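**Data collection, Nerstead bench**

The canned-goods set now stands at 1,033 recorded runs, 185 of them added since the last issue. Each run covers one pick and one place, with the arm guided by an operator from start to finish. Cans go on the main tabletop and on the small raised table, so the model gets examples at 2 heights. Fruit labels repeat across can sizes – pears and oranges mostly – to keep it from tying a word to a shape. 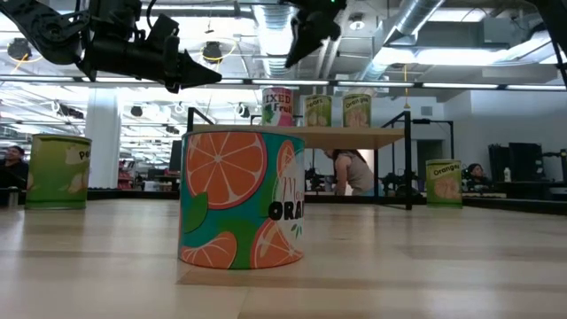 Oona Niskanen writes that failed grasps should stay in the set, tagged, and that dropping them made the Karppinen model overconfident near table edges. Wajid Rajput agrees on tagging but wants them held out of the first training pass.

Both versions will be trained in September. Runs with missing joint logs are excluded from either one.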